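Josow

Home
Chore list
For care providers
About us
Contact

About us

Josow tests whether machines can do household chores. We keep a list of 70 chores, we try them, and we write down which ones a machine can finish without help. Housing groups and home care providers pay us for the results before they decide what to buy. Anyone can read the short version on this site.

We have seven people and one office, over a tile store in Lowther. Part of our work is done in the office kitchen, but most of it is done in ordinary homes with the furniture left where it is.

What we mean by a chore

A chore on our list has a start, an end and a person who would normally do it. "Cleaning the kitchen" is too big. "Wipe the counter to the left of the stove" is about the right size. We wrote the list after visiting 67 households and asking what people did in the last day that they would have been glad to hand over.

Many of the answers were small. Moving things from one surface to another came up in nearly every home. People carry cups to the sink, put shoes back by the door and set out fruit. Together these jobs fill a good part of the day, and for someone with weak hands they can fill most of it.

Putting fruit on a plate is number 12 on our list. It sounds easy, and for a person it is. A machine has to work out which things are fruit, pick a place to grip each one, close its fingers hard enough to lift and softly enough not to bruise, and then set it down so that it stays put. An apple and a mandarin need different handling. A small fruit sitting against a bigger one needs different handling again, with little room for a finger to get in between.

We try number 12 on plain cloths and on patterned ones, on hard tables and on soft surfaces. A checkered cloth with folds in it is one of the harder settings. The pattern bends wherever the cloth does, and a machine that judges height from a picture can take a fold for an edge.
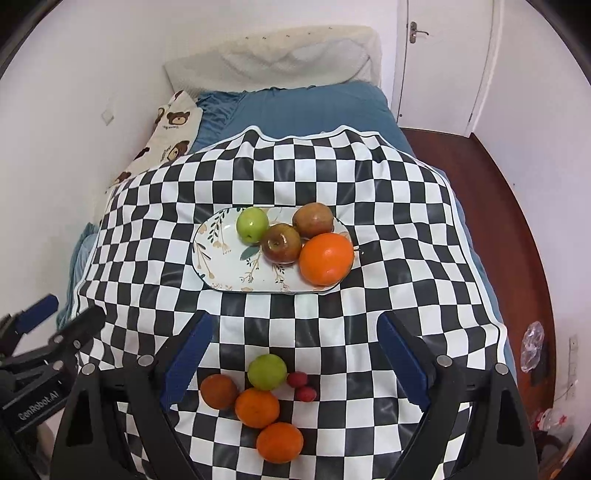 Can machines do it yet?

Of the 70 chores, 33 have been finished by a machine at least once in our tests with no person stepping in. That figure needs some care. Finished once is a low bar. Several of the 33 were done on the ninth or tenth try, and a few took so long that no one would wait for them. Our full reports give the number of tries, the time taken and what went wrong.

Floors are in good shape. Vacuuming a clear floor has been a solved problem for years, and mopping is close behind. Clearing the floor first so that it can be vacuumed is still a job for a person in most homes we visit.

Picking up firm objects of a medium size works fairly well. Apples and oranges fall in this group, along with mugs and cans. Cloth is much worse. Folding a towel can be done slowly. Pulling a fitted sheet over a mattress has never been completed in our tests, and we have stopped giving a guess about when it will be.

Shop floors are further ahead. A part arrives in the same place, the light stays the same and the table does not move. We do a little shop-floor work for two packing firms near Lowther, mostly bin picking and tray loading, and the success rates there are higher than anything we see in a bedroom or a kitchen. We keep those results in a separate report. Mixing them in with the home figures would give a false picture.

How we work

Our main project is called Nekent. It started as a shared folder and the name stuck. Under Nekent, each chore is done first by a person using a gripper held in the hand, one in each hand when the chore calls for it. The person can only use what the gripper can do. There is no fingertip to roll an apple into place and no palm to steady a plate.

This tells us a good deal before any robot is switched on. If a skilled person cannot do the chore with two gripping jaws, we do not expect a machine with the same jaws to manage it. If the person can do it, then the limit is somewhere else, usually in seeing the objects or in planning the order of the moves.

Order matters more than we expected. With fruit in a tight group, it is often better to start with a piece on the outside. Go for the middle first and the others shift, and round fruit on a sloping fold will roll. People change their plan without thinking about it. Machines that have been taught a fixed order tend to go on reaching for the place where the fruit used to be.

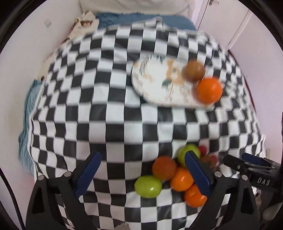 Each chore is then repeated with changes. We swap the fruit, move the plate, turn the cloth or use a different one. A machine that has only seen green apples may do badly with red ones, and a printed plate can be a problem of its own when leaves or flowers in the pattern look like things to be picked up. We do not tidy the rest of the room before a test. Cables and wrappers are part of most homes, and a helper that needs them gone is a helper with one more chore attached.

Who we are

Marianna Grabowska founded Josow after eleven years as an occupational therapist. She wrote the first version of the chore list by hand and still has the last word on what goes on it. She also handles most of the home visits.

Kristaps Siliņa runs testing. He came from a factory that made conveyor parts, and he looks after the shop-floor work along with the Nekent schedule. If you send us a machine, he is the one who will unpack it and call you about the missing screws.

The other five are two engineers, two testers and an office manager who answers the phone from 9 a.m. to 3 p.m.

Who pays for this

Care providers and housing groups buy the full reports. The packing firms pay for their own tests. Makers of machines can send us equipment, and we test it at no charge, but they do not see the results before our clients do and they cannot ask us to leave a chore out. We own no shares in any company whose products we test.

Taking part

We are always looking for homes. A visit takes a morning. We bring the cloths, the dishes and the food, and we take everything away again. You do not need to clean up first. Flats, houses and shared homes are all fine, and narrow rooms are welcome, as most of our results so far come from rooms with plenty of space to stand.

The chore list is updated each January. If there is a job at home you think we should add, write to us through the contact page and tell us how often you do it and what makes it hard.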